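**Ticket 259 - Rattle from aftermarket center console trim, coupe, opened June 17, 2026**

Hello all, and thanks for your patience with me on this one. I'm writing it up at length (sorry!) so that whoever picks it up next doesn't have to start from scratch the way I did. The car is a Hasari coupe with the Tunarel trim kit fitted over the factory console. The owner is a very nice lady who drives a long, bumpy commute and has been hearing a dry little tick from somewhere near the shifter ever since the cold weather in December. It goes away when she rests her knee against the passenger side of the console, which was a useful clue and I'm grateful she mentioned it.

**What the owner reports**

- Tick or rattle between 12 and 40 mph, worse on patched pavement
- Nothing at idle, nothing on the highway
- Gone when the console is pressed from the right
- Cup holder lid sometimes slow to open, and she isn't sure if it's related

I drove it myself for the better part of an hour with the radio off and the vents closed. It's a real noise, no question, and it sounded to me like hard plastic touching hard plastic with nothing in between.

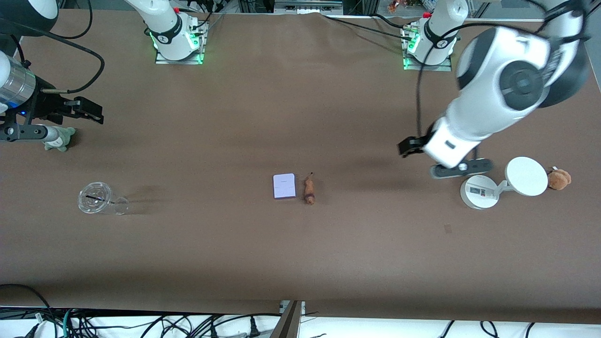 ## First round: the easy suspects

I started with the things that cost nothing. Emptied the armrest bin, took out the coins and the sunglasses, pulled the ashtray insert. Still ticking. Then I pushed a folded strip of felt between the trim and the carpet on the driver's side, and that changed the pitch a bit but didn't cure it.

Next I lifted the shifter surround. There should be six clips around it and all six were present, but two of them on the right had gone slack and could be wiggled with a fingertip. I swapped those for new ones from the Penska assortment box - the gray ones, please, the black ones are a hair too long and will hold the panel proud of the dash. I've made that mistake on another car and spent a whole evening hunting for a gap I had put there myself.

Road test after that: better, I'd say half as often, but she would still hear it and so did I.

## Second round: console out

There are seven screws holding the console down, and I do recommend laying them out in the order they come off, as the two at the rear are shorter. Disconnect the battery first if you're going anywhere near the switch plug. With the console on the bench I could flex the right side wall by hand and make the tick happen on demand, which cheered me up no end!

The trim skin sits on the original console with foam pads at each corner. On the right front the pad has slid down and left the skin resting straight on the plastic. My guess is the adhesive let go in the cold. I sent a note to the kit supplier asking whether there's a thicker pad and which adhesive they like.

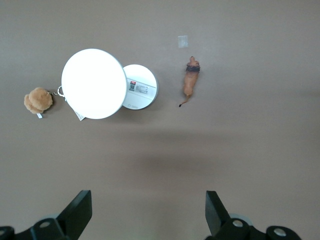 Bernice Zakaria: Thanks for such a thorough write-up. Please don't go thicker on the pad, it pushes the skin up at the front edge and you'll see it from the driver's seat. Use the same thickness, but clean both faces with alcohol, let them dry fully, and press for a good minute. If the lid is slow, look at the right hinge pin before you put the console back. When the skin sags on that side it leans on the pin.

That was a quick answer and a kind one, and she was right about the hinge. The pin had a shiny spot where the skin had been rubbing. I cleaned it, gave it the tiniest dab of Aryee plastic-safe grease, and the lid now opens the way it should.

## Third round: back together

I replaced all four corner pads while I was in there, same thickness as advised, and left the console overnight before refitting. 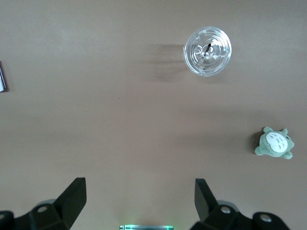
Screws went in by hand first, then snugged from the middle outward. I added one thin strip of felt tape along the right wall where it meets the bracket, mostly for my own peace of mind. It can't be seen once the carpet is tucked back.

Road test over the same patched stretch: quiet at every speed I tried, with and without a passenger. The owner has the car back and has promised to call if it returns on a cold morning. I'd like to leave the ticket on hold until she's had a week of commuting in it.

**Status:** on hold, waiting for owner
**Parts used:** two gray clips, four foam pads, felt tape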